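Chore Readiness of Two-Arm Machines: Project Report, Retorura Group

3. Method

We chose four chores from the Testircombe list: folding towels, wiping a counter, sorting packaging and moving a bulky wrapped item. Each chore was attempted 50 times in the Prothero lab. A trial ended at completion, at a dropped item, or at the time limit of 80 seconds. Joint and grip readings were logged for every trial, giving 3,857 usable segments after cleaning.

4. Results

Wiping was the most reliable chore. Towels failed most often at the second fold, where the cloth bunched under the fingers. Sorting was slow – the arms spent more time locating a free edge than moving anything.

Bulky items need both arms to close on opposite sides and hold the same height. Plastic wrapping makes this harder, as film can slide over the surface beneath it and the grip reading does not show the slip.

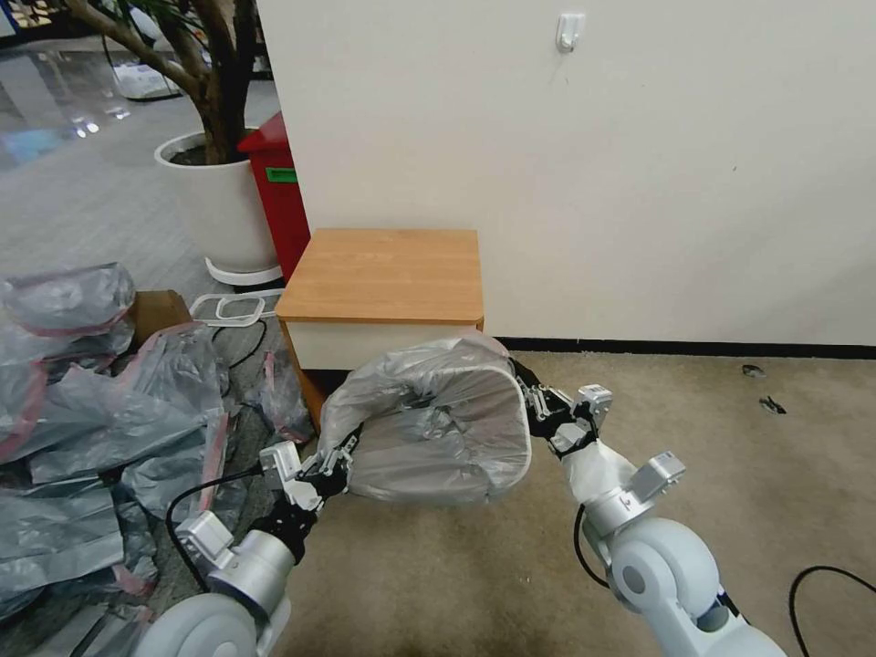 Raising the grip force reduced drops but left dents in padded goods. A lower force with slower arm travel gave a better result, at the cost of more timeouts.

5. Limits

All trials used one room layout and one lighting setting. The Grastencombe shop-floor layout was planned but not tested. We would not leave any of these chores unattended at present, except wiping – and then only on a clear counter.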